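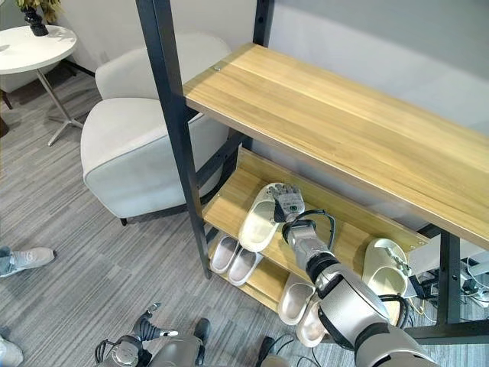

Workshop > Notices > Help Wanted

Helper wanted, Gosling build

We need one more person for the Gosling household robot at the Clallow shared workshop. It has two arms and jointed hands, and we're teaching it to handle shoes on a rack. You'd run trials, log grips and redo cabling. Basic Python and soldering needed. Evenings from 6:30, June on, 16 sessions, $50 each. Write to Maeve Heffernan or leave a note at bench 3. Liam Bramwell has the key.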